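Recogida de demostraciones con pinza manual

La recogida de demostraciones con pinza manual es un procedimiento empleado en robótica para reunir ejemplos de manipulación destinados a un sistema de aprendizaje. Una persona ejecuta la tarea con una o dos pinzas sostenidas en la mano, provistas de cámara, y el registro resultante sirve para entrenar un modelo que más tarde gobernará un brazo robótico. Se encuadra en el aprendizaje por imitación y se distingue de la teleoperación en que durante la sesión no interviene ningún robot.

Denominación

En español conviven varias expresiones: «demostración con pinza de mano», «captura portátil de manipulación» y «demostración sin robot». La última resulta ambigua, pues se aplica también a las grabaciones de manos desnudas, que plantean problemas distintos de correspondencia entre la anatomía humana y la herramienta. El manual interno del proyecto Niment, redactado por Isla Ormsby y Dinesh Mollah, reserva el término «episodio» para cada ejecución completa de una tarea, desde el primer contacto con el objeto hasta la separación de las pinzas.

Equipo

La pinza manual reproduce la geometría de la que montará el robot. Suele constar de un mango, un mecanismo articulado de apertura y cierre y dos dedos enfrentados. La cámara se fija al cuerpo de la herramienta, orientada hacia las puntas, de modo que los dedos aparecen siempre en la misma zona de la imagen. Esta constancia permite al modelo relacionar la apertura de la pinza con lo que sucede en el objeto.

En las tareas bimanuales se emplean dos herramientas. Cada una graba su propio punto de vista y es habitual que la otra entre y salga de su campo visual. Las dos grabaciones deben compartir una base de tiempo común; un desfase pequeño entre ellas puede invertir el orden aparente de dos agarres consecutivos.

Procedimiento

La sesión comienza con la calibración de la apertura de los dedos y con un recorrido breve de la cámara por la zona de trabajo, que facilita la reconstrucción posterior de la trayectoria. A continuación el operador repite la tarea variando la posición inicial del objeto. Las instrucciones de Niment piden movimientos continuos, sin correcciones bruscas, y prohíben tocar el objeto con los dedos mientras la grabación está activa. La recolocación de la prenda entre episodios se hace a mano y con la cámara detenida.

Cada episodio recibe una etiqueta de tarea, un identificador del operador y una valoración de validez. Los intentos fallidos se conservan por separado. Gwilym Rosser ha defendido su utilidad para enseñar maniobras de recuperación, siempre que el fallo y la corrección queden dentro de un mismo episodio.

Manipulación de prendas

Los tejidos constituyen uno de los campos en que el método se aplica con mayor frecuencia. Una prenda carece de forma fija, se oculta a sí misma al plegarse y admite un número muy elevado de configuraciones. Los modelos físicos de la tela son costosos de calcular, por lo que la recogida de ejemplos reales se ha consolidado como alternativa.

Las tareas más comunes son el alisado, el doblado de mangas, el plegado por la mitad y la localización de bordes. El agarre de un borde exige que las puntas pellizquen una sola capa, condición difícil de comprobar desde una cámara situada sobre la propia pinza. La tela blanca añade otra dificultad: sobre una superficie también clara, el contorno se reconoce sobre todo por las sombras y los pliegues. Las costuras, los estampados y los cambios de textura ofrecen entonces referencias útiles.

El conjunto de datos Plenddale, preparado por el equipo de Sioned Edwards, reúne 885 episodios de manipulación de prendas, de los cuales 187 corresponden a tejidos blancos. La documentación que lo acompaña recomienda no equilibrar artificialmente ambas clases antes del entrenamiento y publicar los resultados de cada una por separado.

Control de calidad

La revisión se efectúa en dos fases. La primera, automática, descarta las grabaciones con pérdida de seguimiento, imágenes quemadas o desincronización. La segunda corresponde a un revisor distinto del operador, que examina el inicio y el final de cada episodio y los instantes de cierre de la pinza. En el protocolo de Lunde, cinco rechazos consecutivos obligan a repetir la calibración.

Limitaciones

La mano humana puede alcanzar posturas y velocidades inaccesibles para un brazo determinado, y parte de las trayectorias grabadas debe filtrarse. La herramienta no siempre registra la fuerza aplicada. Iason Liapis ha señalado además que los hábitos de cada operador dejan una huella reconocible en los datos, sobre todo cuando una sola persona aporta la mayoría de los episodios.

Trabajo con tejido blanco visto desde la cámara de una pinza manual

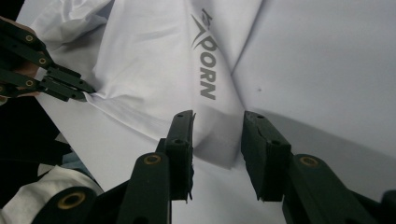
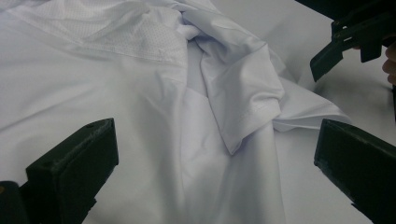

Créditos de las imágenes: archivo gráfico del proyecto Niment.

Véase también

Aprendizaje por imitación
Manipulación de objetos deformables
Manipulación bimanual
Teleoperación

Bibliografía

Edwards, S. Plenddale: episodios de manipulación de prendas. Documentación técnica.
Liapis, I. «La huella del operador en las demostraciones manuales». Cuadernos de Rultlow, n.º 2.
Ormsby, I. y Mollah, D. Manual de captura de Niment. Edición de junio.
Rosser, G. «Episodios fallidos y maniobras de recuperación». Cuadernos de Rultlow, n.º 5.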